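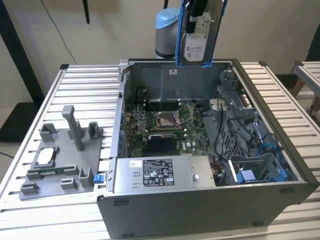
Opened by Kulsoom Paracha | Assigned to Miłosz Cieślak | Ustatero Support

Backup job on host Pudon stops at 210 GB with a write timeout. Same result on 2 retries. Disk passes its self-test.
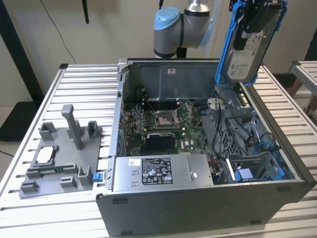

Timeout in the job config was 4 seconds, too short for the Jatoi share. Raised it and restarted the job. Pudon is a virtual host. 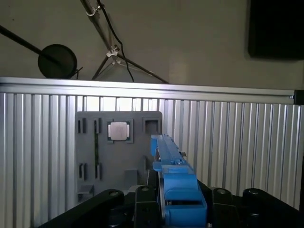
Resolution
Job finished overnight. Closed.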